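Ilarton wird 151 – Prüfliste für das Stadtfest, Stand Juni

Das runde Jubiläum ist letztes Jahr ins Wasser gefallen, also feiern wir das unrunde. Meine Anmerkungen stehen jeweils dahinter. Wer sie nicht lesen will, hakt trotzdem bitte ordentlich ab.

Festzelt (Polák Zeltverleih)
Verankerung auf allen Seiten geprüft: ja
Prüfbuch liegt vor: ja
Anmerkung: Das Prüfbuch lag unter dem Bierkühler und riecht auch so. Stempel lesbar, Unterschrift eher dekorativ.

Notausgänge
Beide Ausgänge frei: nein
Beschilderung von innen lesbar: ja
Anmerkung: Vor dem hinteren Ausgang steht die historische Stadtwaage. Sie ist schön, sie ist alt, und sie muss da weg. Nachprüfung um 16 Uhr.

Bestuhlung
Zugelassene Plätze: 200
Gänge in voller Breite vorhanden: ja, bis die ersten Kinderwagen kommen
Anmerkung: Bänke am Rand wackeln. Bierdeckel unter den Füßen gelten nicht als Instandsetzung, auch wenn das in Ilarton eine gewisse Tradition hat.

Strom (Aggregat von Cunar)
Fehlerstromschutz ausgelöst und wieder eingeschaltet: ja
Verteiler gegen Regen geschützt: ja
Anmerkung: Beim Test ging auch die Beleuchtung am Gründerdenkmal aus. Warum die am selben Kreis hängt, wusste auf Nachfrage niemand. Das Denkmal bekommt eine eigene Leitung.

Feuerlöscher
Anzahl: 2
Prüfplakette gültig: einer ja, einer nein
Anmerkung: Der ungültige ist ausgerechnet der neben der Waffelbude. Ersatz ist bestellt. Ohne Ersatz keine Waffeln, und diese Durchsage mache ich nicht selbst.

Geburtstagstorte
Standfestigkeit: bedingt
Abstand der Kerzen zur Zeltplane: ausreichend, etwa 2 Meter
Anmerkung: Der Wunsch nach einer Kerze pro Lebensjahr wurde abgelehnt. Die Begründung habe ich schriftlich abgegeben, mit Skizze.

Umzug
Strecke abgesperrt: offen
Bremsen der Festwagen geprüft: alle bis auf den Wagen »Ilarton im Wandel der Zeit«
Anmerkung: Er rollt gut. Das Anhalten müssen wir noch besprechen.

Stekico-Halle (Stadtausstellung, Schlechtwetterquartier)
Lüftung läuft: ja, man hört sie
Toiletten barrierefrei erreichbar: ja
Anmerkung: Die Rampe ist neu und hält. Der Teppich darauf ist alt und wellt sich, bitte entfernen. 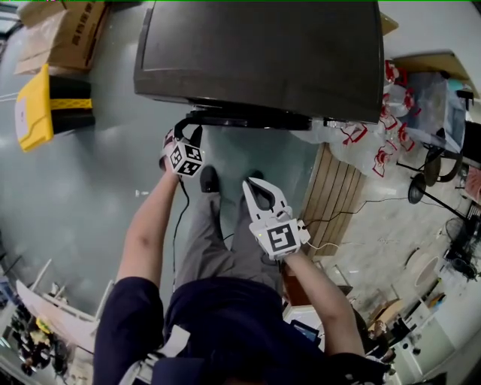
Für den Aufbau der Stadtausstellung gilt dasselbe wie für den Rest des Festes: Wer etwas in die Laufwege legt, räumt es vor der Öffnung weg. Abgehakt wird erst, wenn ich einmal durchgegangen bin, ohne zu stolpern. Das betrifft ausdrücklich auch Kabel, und zwar dünne weiße genauso wie schwarze, die irgendwo am Hosenbein herunterhängen. Die Nachprüfung mache ich am Vorabend, bringe meine eigene Taschenlampe mit und hätte gern einen Kaffee.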